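The owner of the Kocabaş bakery in Basongate starts work at 2:30 in the morning and has done so for most of her adult life. She agreed to talk on a Monday, the one day the shop stays closed, over a pot of tea in the back room.

She did not plan to be a baker. Her father opened the place as a grocery and sold bread that came in on a truck from Cedon. When the truck route was dropped, he bought a used deck oven and taught himself from a library book.

"It was bad bread for a year," she said. "People bought it anyway. There was no other bread unless you wanted to drive."

She took over after he hurt his back. At the time the shop made 500 loaves a week, nearly all of them white sandwich bread. Last week it made 592, and fewer than half were white. The rest were rye, sesame rings and a seeded loaf called the Enis, named for the street where her grandmother lived.

The Enis takes two days. The dough is mixed in the afternoon, rests overnight in the cooler and is shaped the next day. She has had requests to make it faster and has turned them down.

"I tried it with more yeast and a warm room," she said. "You get a loaf by lunchtime. It tastes like the old sandwich bread with seeds on it."

Flour is her biggest worry. She used to buy from a mill that closed, and the replacement flour took up more water. For most of a winter the rye came out flat. She kept notes in a school notebook, changing one thing at a time, and sold the flat loaves at half price.

She has eight employees, two of them full time. Finding people for the early shift is hard, and she no longer tries to talk anyone into it.

"I tell them the hours first, before the pay," she said. "If they make a face, we shake hands and that's fine."
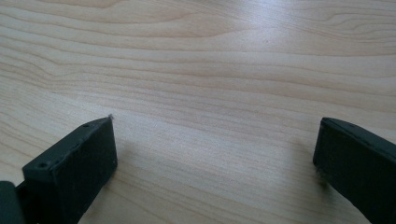 The wholesale side is small and she wants to keep it that way. Three restaurants take rolls, and a school takes sandwich bread during the term. A supermarket once asked for a price on a much larger order. She worked it out on paper and found she would need a second oven, a bigger van and a loan.

"I slept on it, and I said no," she said. "My father thought I was crazy. He still brings it up at dinner."

The old deck oven is still in use. The door hinge has been replaced twice, and the left side runs hotter than the right, so the loaves get turned halfway through. A new one would bake evenly and use less gas — she has the brochure in a drawer — but she has not set a date.

As for retiring, she said she would like to sleep until six for a week and see how it feels. Her daughter works Saturdays at the counter and has shown no interest in the ovens so far.

"She likes the customers," she said. "I never did, much. I like the part before they come in."

Kocabaş Bakery, Basongate. Open Tuesday through Sunday, 7 a.m. until sold out.

Contact us | All rights reserved | Back to top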